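Lallow: the cloth-and-glass set

README, last touched in May

Hi! Lallow is my little collection of recordings of one household chore, the one where you take a cloth to a glass panel with a dark frame and try to leave it looking better than you found it. I started it in Dresadside because everything I could find on wiping was about kitchen counters, and counters are easy. Glass shows everything. A smudge you'd never notice on a countertop will sit there and stare at you all afternoon.

If you only want to get going, skip down to Folders. If you want to know why the labels are the way they are (people ask, usually after they've already trained something or written half a paper), keep reading.

What's in it

There are 202 clips in version 2. Each one covers a single go at the chore, or a piece of it: getting hold of the cloth, bringing it to the panel, wiping, working along a frame bar, putting the cloth down again. Some are very short. A few ramble, mostly the ones where I couldn't decide which corner to start in, and I left those in since that's how I clean at home too.

The clips come with a plain text note each. I wrote the notes myself, usually the same evening, and they read like it. "Went over the top left twice, still a streak" is a pretty typical one. Please don't treat them as measurements!
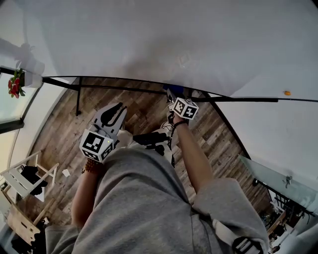 Can I use the notes without the clips?

Sure, they're in their own folder and the file names match. They work fine as a small list of how one person talks about wiping things. I'd keep them in order, though, as plenty of them refer back to the note before.

The floor, the frame, the glass

I get more mail about surfaces than about anything else, so I'll go through them properly.

The planks are gray, brown and tan with a weathered look, and they'll hide anything. Drop a dark thread on them and good luck. If you're using Lallow for spotting crumbs or lint on floors, I'd suggest you don't, or at least that you check by eye first. I missed plenty in my own labels.

The black frame parts are thin, and they're what trips up the boundary labels. In the first version I'd lumped bars, posts and edges together under "frame," and a reader from Cikeck wrote to say the label was useless for anybody who wanted to know where the wiping should stop. Fair point. The label is now split into "frame_bar," "frame_post" and "frame_edge." I went back over the old clips by hand, and it took forever.
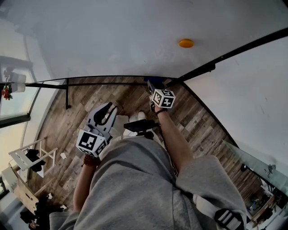 One thing I didn't split is the corner where a bar meets a post. Those are all marked "frame_bar," even where the post is clearly the bigger part of what's showing. If you need corners as their own thing, there's a column called "corner_guess" in the surface table, and the name tells you how much to trust it.

As for the glass, its label is "panel" everywhere. It can look clear and it can look like a solid pale sheet, depending on where you're standing and what's behind it, and I got tired of arguing with myself over which word to use. Smudges have their own label, "smudge," but only when they were plain enough that I'd have pointed them out to a guest. Faint ones are "smudge_faint." My faint is probably stricter than yours — I'm fussy about glass.

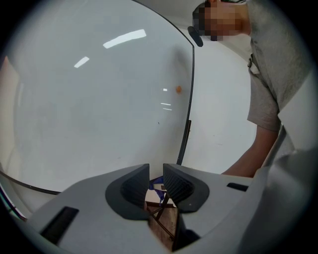

White panel with a thin black edge; a small blue object shows through the gap.

The cloth

I like knitted cloths for this. The ribbing grabs dust, and a knit bunches up into something you can get a grip on, where a flat microfiber just slides around. The downside is fuzz. A new knit will shed onto your glass for the first few goes, and then you're wiping up after your wiping.

My routine at home, in case it helps you make sense of the order of the labels:

1. Shake the cloth out. Outside, if you can stand the neighbors watching.
2. Dry wipe first, top to bottom.
3. Damp wipe with plain water. I don't use sprays.
4. Dry again with a clean side.
5. Frame bars last, and go gently around the screws, which love to catch a loop of yarn.

Plenty of clips cover only one of these, so please don't assume a full run. The label for the cloth is "cloth_knit" and it comes with a shape: "flat," "folded," "bunched" or "hanging." Where part of it is bunched and part is hanging, it gets both. I tried making people choose once (three friends, one long afternoon, a lot of cookies) and they disagreed on nearly 11 clips out of the small batch I gave them, so now it's both.

I've had a few Baloyi cloths through the wash for comparison and the color held up nicely, but the brand of cloth isn't recorded anywhere in the set. Please don't write to me asking which is which.
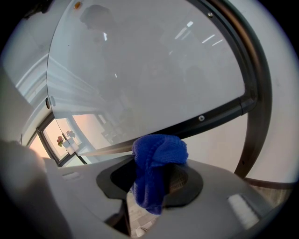 Folders

clips: the recordings, one per go
notes: my text notes, same names as the clips
surfaces: the surface table, including corner_guess
cloth: shape labels for the cloth
old: the version 1 labels, kept for anyone who built on them

Known problems

The word "wipe" in the notes sometimes means one stroke and sometimes means the whole job. I've fixed the ones I found. Left and right in the notes are from where I was standing, and I do move around.

There's no label for "clean." I had one, and took it out, as I couldn't stick to my own rule for more than a page of notes.

Using it

Go ahead and use Lallow for anything that isn't harmful, and mention the name somewhere if you publish. If you find a wrong label, send me the file name and what you think it should say. I get to them in batches, usually when the weather's bad.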